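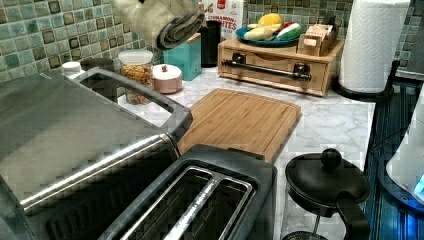

Toaster, board, French press: my morning corner.

When I moved to Unberg in October, I promised myself one free place on the counter. I paid 435 for the kitchen things and then I had no place to cut bread.
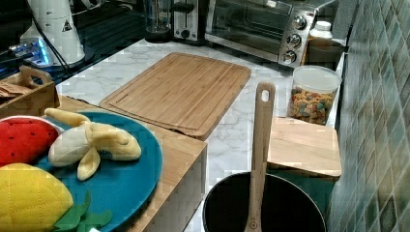 A cutting board should stay out all day, this is my opinion now. Before, I kept mine in a cabinet and cut on plates. Now the bamboo one lies in the middle of the marble pattern, and its groove keeps the tomato juice away from the cables at the back.

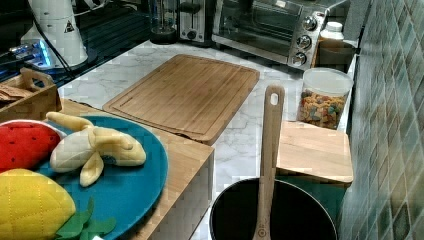

Cereal on the right, easy to reach.

I still want to move the pot — maybe to the shelf from Wandine, if it comes.
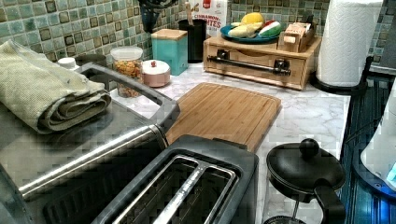 Green towel on top of the toaster oven.

The tiles I did not choose, but I like them more every week.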